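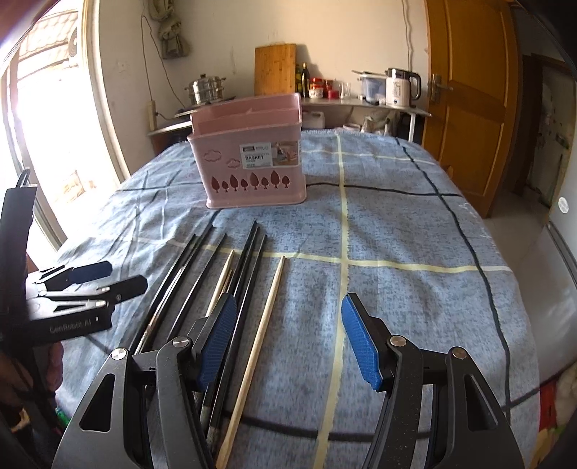 A blue-gray tablecloth with pale yellow stripes and a pink plastic basket.

5 min read

Tuhiwai Textiles opens its mending room to everyone, with free table linen repairs through the summer

7/29/24 – I have been putting off writing this press release for two weeks, mostly because I kept getting pulled away to pin things. But the paint is dry, the sign is up (a little crooked, we're calling it done) and I can finally say it: the Tuhiwai mending room is open to the public, and we want your tablecloths!

I'm Noeline Whitcombe, and I started Tuhiwai as a small table linen shop with one sewing machine and a very patient landlord. We sell cloths, napkins and runners, and for years people have been coming in with something old folded under one arm, asking if we could match it. Most of the time we couldn't. The mill had closed, or the dye had changed, or the cloth had been washed so many times that no new fabric was ever going to sit next to it and look right. So I'd say, well, leave it with me, and I'd fix the old one at my own kitchen table after dinner.

That got out of hand. By March I had 23 cloths stacked on the spare bed and my sister was due to visit. Something had to give, and my sister said it wasn't going to be her.

So we've taken over the room next door to the shop. It used to store flattened boxes and a broken display rack, and it has lovely north light and a long bench where six people can work without knocking elbows. Starting this week, anyone can bring in a tablecloth, a set of napkins or a runner and have it looked at for free. Small repairs – pulled threads, a split hem, a burn hole smaller than a quarter – are free too until the end of the summer. Bigger jobs cost $18 and that's a flat price. If I get it wrong and your cloth takes me all afternoon, that's my problem.

We'll take any brand and any age. You don't need to have bought it from us, and please don't feel you have to iron it first. I can see the damage better when it hasn't been pressed flat.

The person you'll probably meet at the bench is Selamawit Chala, who joined us in the spring after years of repairing costumes for touring theater companies. She can reweave a hole in a heathered cloth so well that I've lost the spot myself and had to ask her to point to it. She's also far more honest with customers than I am. "Some cloths are finished, and I'll tell you so," Selamawit says. "Then we cut around the worn part and you go home with four good napkins. People are usually happier about that than they expected to be."

Stripes and checks are her favorite thing to work on, by the way, and my least favorite. With a plain cloth you can hide a lot. With a stripe every thread has to land where it belongs, and if you're off by a hair your eye goes right to it every time you sit down to eat. If you've got a striped cloth with a problem, ask for Selamawit.

We're also starting evening classes, which I'm more excited about than is probably dignified. There are 4 in the first series, and they go in this order:

Hems and mitered corners
Darning a small hole
Patching, the plain kind and the show-off kind
Stains, and when to give up and dye it

You can take one or all of them. The stain class is being taught by Pascal Haberkorn, who ran a commercial laundry for most of his working life and has opinions on candle wax that he is willing to share at length. (Put down the iron and the brown paper. He'll explain.) Bring something stained that you wouldn't cry over. Pascal will pass around samples as well, and there's one involving beet juice that I still can't believe came clean.

Classes are held in the mending room after the shop closes. Needles, thread, scraps and tea are all included. We have loaner glasses in a range of strengths, and good lamps, so don't let your eyes put you off. Teens are very welcome, and so is anybody who was told in seventh grade that they couldn't sew. I was told that too.

One more piece of news, and then I'll let you go. We've set aside a wall of shelves for a linen library. It works like any library: you borrow a big cloth for a birthday or a wedding lunch or whatever you've got coming, and you bring it back. Magdalini Raptis, who kept house linens for a family restaurant before it closed, gave us 120 pieces to get going, most of them large enough for the kind of table you only put together once or twice a year. She ironed every single one before she dropped them off. I told her she didn't need to and she looked at me as if I'd suggested serving dinner on the floor.

"They should be on tables with food on them," says Magdalini. "If somebody spills wine, fine. Bring it back and say you spilled wine."

That is now the whole lending policy, more or less. There's no charge to borrow, and you can keep a cloth for up to two weeks. Please do tell us about the wine, though, because it's much easier to get out early. Shake out the crumbs and leave the washing to us.

If you'd like to donate to the library, we're short on round cloths and on anything long and narrow. We have plenty of lace already. Cotton and linen are best, blends are fine, and we can't use plastic-coated ones even if the pattern is gorgeous. Drop them at the front counter during shop hours and Aroha Trevaskis will give you a slip and find out whether you'd like any of them back if we can't use them. Aroha also handles class sign-ups and can tell you how long the repair line is that day.

Reporters, bloggers and anyone writing for a neighborhood newsletter are welcome to come by and sit in on a class or poke around the shelves. Ask for me at the counter. If I've got pins in my mouth, give me a second – I'll be right with you.

Media contact: Noeline Whitcombe, Tuhiwai Textiles

Related items

Tuhiwai extends shop hours for the summer
How to fold a large cloth when you're on your own
Selamawit Chala joins the Tuhiwai workroom
Napkins from old tablecloths: a cutting guide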